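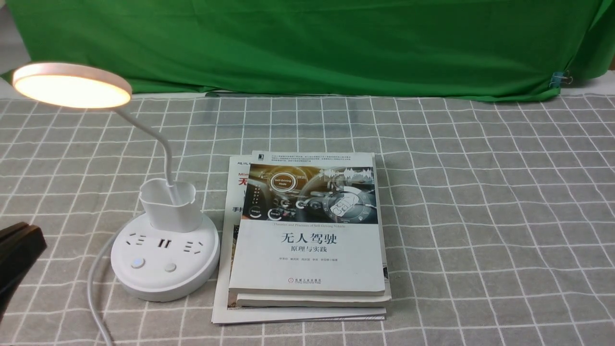 Section 5: Setting Up Your Table for Product Photos

Home Getting Started Guides Shop Settings Help

January 18, 2022
By Abla Masri

Welcome back! If you have been following along from the beginning of the Parnano seller guide, you have your account, your shop name and your payment details all squared away, and now we get to the part I enjoy most, the photos. You do not need a studio for this. I shot my first 178 listings on a folding table in the spare bedroom, with a cloth behind it and a lamp beside it, and most of those listings are still up. Give yourself an unhurried afternoon the first time through. After that, putting everything together and taking it down again gets to be as routine as making coffee.

What to have on hand

A table you can walk around on at least two sides. A plain cloth for the back. A second cloth or a mat for the surface. Binder clips or clothespins (get more than you think you will want, they wander off). One lamp, or two that match. A phone or camera and something to hold it steady. A soft brush or a lint roller.

5.1 Hanging the backdrop

1. Pick your cloth. White, gray and soft tan suit nearly everything. A strong color can look wonderful behind pale pottery or silver, but it does throw a tint onto shiny things, so try it with one item before you commit to a whole afternoon of shooting.

2. Wash the cloth if it is new, and iron it if you have the patience. Soft folds tend to blur away once the item is a good distance in front of them. Sharp creases from the package do not, and you will find yourself staring at them forever after.

3. Run a cord, a curtain rod or a length of dowel behind the table, a little higher than your tallest item, and drape the cloth over it. Clip each end first and then work toward the middle.

4. Let the bottom of the cloth reach the table. If you would like that seamless look with no line at the back, use a longer piece and let it sweep forward in a gentle curve under the item.

Note: The Sekach folding stand sold in our supply shop comes with its own crossbar, and you can skip the cord altogether. Tighten the two side knobs by hand only. I cracked one with pliers, and I would love to spare you that phone call.

5.2 Covering the table

5. Wipe the table down and let it dry completely before you lay anything on it.

6. Spread your surface cloth and smooth it from the center outward. A plain one is the safest choice for your main listing photo. A grid or check is handy for a second photo, as it gives shoppers a feel for size, but do line the pattern up with the front of the table or the whole picture will seem to lean.

7. Go over everything with the lint roller. Then do it again, especially if you share your home with a cat.

5.3 Placing the lamp

8. Set the lamp to one side, a bit forward of the item, and tilt the head down toward it. Left or right makes no difference, but please choose one and stay with it, so that your shop page looks like it all came from the same place.

9. Turn off the ceiling light. Mixing a warm bulb overhead with a cool one on the table gives you orange on one side and blue on the other, and no amount of editing will fully put that right.

10. If the shadow is too dark, stand a piece of white poster board on the opposite side and slide it closer until you like what you see. A bulb of 900 lumens is plenty for anything smaller than a shoebox. For larger things, add a second lamp of the same kind.

Caution: Keep the lamp head well clear of the backdrop and never drape fabric or paper over the shade to soften the light. Some bulbs get hot enough to scorch cloth. Switch the lamp off whenever you leave the room, even if you are only going to answer the door.

Caution: Tape the cord down along the table leg or run it behind the table. A snagged cord can bring the lamp and your nicest vase down together.

5.4 Taking a test photo

11. Put one item in the middle of the table with plenty of open space behind it. I like to use the same brown mug every time, a Skov I found at a yard sale, so that I can compare this week's light with last week's.

12. Open the Parnano app, tap Listings, then New Photo, and hold your phone level with the item. Tap the item on the screen to set the focus.

13. Take three or four shots and look at them on a bigger screen if you can. Check the corners for stray clips and bits of wall. You can crop those out, but it is much quicker to shift the phone a little now than to crop every photo later.

14. When you are happy, mark where your phone stand sits with a bit of masking tape on the floor. Next time you can go right back to the same spot.

Note: If you use a Brutis phone clamp, please update its companion app before you start. Older versions lock the exposure after the first shot, and everything that follows comes out too dark. The update for tablets is planned for February.

If the photo upload stops partway and you see message 203, the file is too large. Go to Shop Settings, choose Photo Size, select Medium and try again. Your draft listing will still be there with all of its text.

Next section: Writing a Description Shoppers Will Read

Last updated: see date at top of section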